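Speaker notes — Washing and finishing woven checks
Gosine textile care evening, September 19, 2024

Slide 1. Title. Leave it up until the door is shut. Mention that the handout has the wash table on the back, so there is no need to copy it down.

Slide 2. What a check is. Coloured yarns in both warp and weft, crossing at right angles. Where two coloured yarns cross you get the full shade, where coloured crosses white you get the half shade. The pattern is in the yarn and shows on both faces. A printed check sits mainly on one face. Turn the hem over to tell them apart — quicker than any burn test.

Slide 3. Combined cloths. Many household cloths carry a check with a small printed motif added afterwards. The two age at different speeds. Pigment print is held on by a binder and wears by rubbing. Yarn dye fades more evenly, mostly through light and detergent. 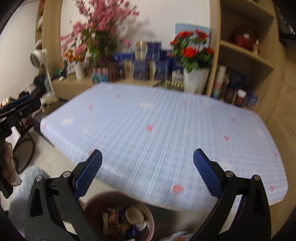 Slide 4. Shrinkage. The Flitholm trial used 54 cotton cloths, all bought new, all measured flat before the first wash. Warp shrinkage was larger than weft in every batch. Reason: warp yarns are held under tension on the loom and relax in water. Say this slowly, it comes up in questions every time. A square check becomes a slightly short rectangle, and people blame the iron.

Slide 5. Trial method. Each cloth washed 4 times at 60 degrees, line dried, conditioned overnight, measured again. No softener. The Zolla cloths were left out of the average as they had been pre-shrunk at the mill. Their figures are in the handout.

Slide 6. Stains. Order of work: blot, cold water, then detergent. Wine and tea before any heat. Candle wax is scraped when hard, then pressed between paper. Do not use chlorine bleach on a coloured check. Oxygen bleach is acceptable on white grounds after a test on the hem.

Pause here. In January this slide took up half the session.
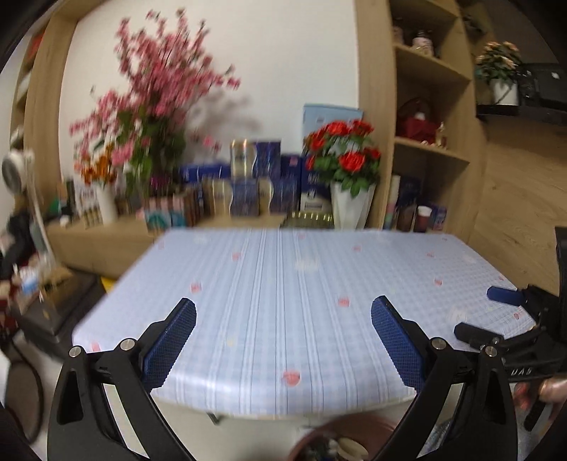
Halvard Berge objected at that session that cold water does very little for fat, and that gravy should go straight into a warm wash with detergent. He is right for fat alone. Gravy usually contains protein as well, so the cold rinse stays, but keep it short. The slide now says so in the second line.

Slide 7. Ironing. Iron damp, along the warp, never on the diagonal. Pulling on the bias skews the check and it will not come back until the next wash. Iron printed areas from the reverse.

Slide 8. Storage. Roll where there is space. If folded, change the fold lines each time. No starch in long storage.

Slide 9. Sources and thanks. Taşdemir for the yarn samples, Ingvild Rønning for the measuring. Samples go round now, please return them to the tray by the projector.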